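Stunarley pool to stay shut till July, tile repairs run over

Friday, December 18, 2020

Bad news for swimmers. The Stunarley baths won't be reopening in the new year after all. Town says July now, at the earliest. Reason given is the tile work around the teaching pool and both shower rooms, which turned out to be a much bigger job than the one put out to bid.

Crews from Sterkovwood pulled up the first section last month and found the bed underneath crumbling. Same story along the deep end. The firm has now told the town that 71 percent of the floor tile has to come up, not just the patches by the drains. Walls are in better shape and most of that tile stays.
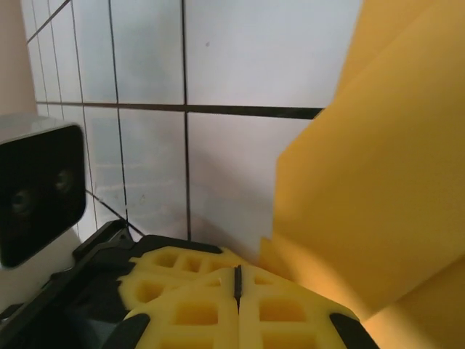 White wall tile and yellow foam.

Cost is the other thing. The original figure was agreed back before the shutdown and nobody at town hall would give a new one on Thursday, only that it is "higher" and that a revised number goes to the January meeting. A bond is off the table for now. Admission prices may go up when the doors open again, no decison yet.

Season passes: anyone holding one gets the lost months added on automatically, no need to call. If you'd rather have the money back, forms are at the front desk in the library, and they have to be in within 80 days. Lockers must be emptied. Last chance is next week during library hours, ask there for somebody to walk you over. 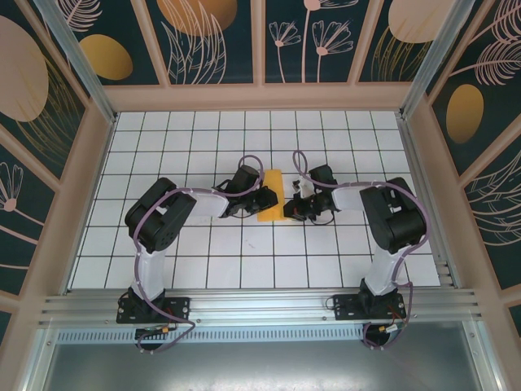
Swim lessons are the part most parents have been asking about. The beginner classes move to Pastdale, which has offered 2 lanes on weekday afternoons and one more on weekends if there's demand. Small pool, so groups will be kept to a handful of kids. White tile shows every scuff and every bit of grime, same kind of plain white surface as under the yellow block in the photo, and the town is looking at a gray or sand color for the new floors instead. Samples should be on show at the library once they come in. Residents can leave comments on a card, box is by the returns slot.

Bus to Pastdale is still being worked out. Minhas, the coach company that already does the school run, has been asked to quote for it. Pickup would be from the baths parking lot, which stays open thruout. Adult lap swimmers are on their own for transport, at least for now, and Pastdale is asking them to book ahead by phone.

The senior water exercise group is on hold. The town says it is talking with 3 other pools in the county but nothing firm. The group's dry land class carries on in the church hall, chairs spaced out, masks on, bring your own water.

More on this after the January meeting.

Recent items
Snow route changes for the east side
Library adds curbside pickup hours
Pastdale road closed at the bridge overnight
Holiday trash collection schedule
School board moves meeting online
Letters: the parking lot lights, again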